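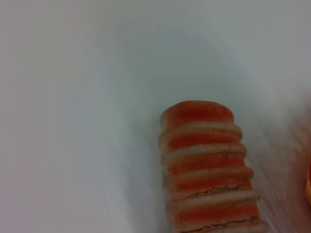
## Prelmont pick kit - worth 300 for the add-on fingers?

**pistby_bench** - 1 Jul 2018

Looking at the Prelmont kit, gripper plus wrist cam plus their pick software. Base price ok. The long fingers are 300 extra and the sales page says next to nothing. Anyone running it on soft or odd shaped stuff? Mine would be bakery samples, mostly small rolls.

**echunhua**

Have had it 3 weeks. Chunhua Cai here, did the bracket writeup last year. Fingers fine, wrist cam so-so. Up close you get a lot of plain white and the part jammed in a corner of the view, plus smear when the arm moves. Slow the last bit of the approach way down.

**mirnel_shop**

disagree on the cam. Lighting problem. Put a cheap diffuser over the table and try again before you blame the kit

**echunhua**

Tried two. Still smears.

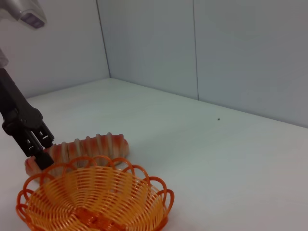 Finger reach is what you pay for with the add-on. The stock ones are stubby and the housing hits stuff before the tips get anywhere. With a loaf lying right behind a basket like that orange one, loops sticking up in front of it, you need the tips to come down past the rim and onto the crust end. Id want the long ones for any job with a rim in the way.

**pistby_bench**

ok but thats a toy loaf, no? Raised ridges to grab on. My rolls squash.

**echunhua**

Fair. Force setting goes 1 to 16, I'd start at 3 and creep up. Havent done real bread.

**Eliseo E.**

I have. Xolalpa, small cafe line, same kit. Anything over 10 leaves dents in a soft roll. Below that its OK but crumbs get in the little notches on the finger plates and you'll be at it with a toothbrush every night. I would NOT buy the add-on for food. Get silicone tips from somebody else.

**mirnel_shop**

silicone tips void the warrenty, read the sheet

**Eliseo E.**

On the stock fingers they don't. Asked support in writing.

**pistby_bench**

Can you post that email? Leaning base kit + tips then. Will hold off ordering till I see it.

**Eliseo E.**

Tomorrow, its on the work machine.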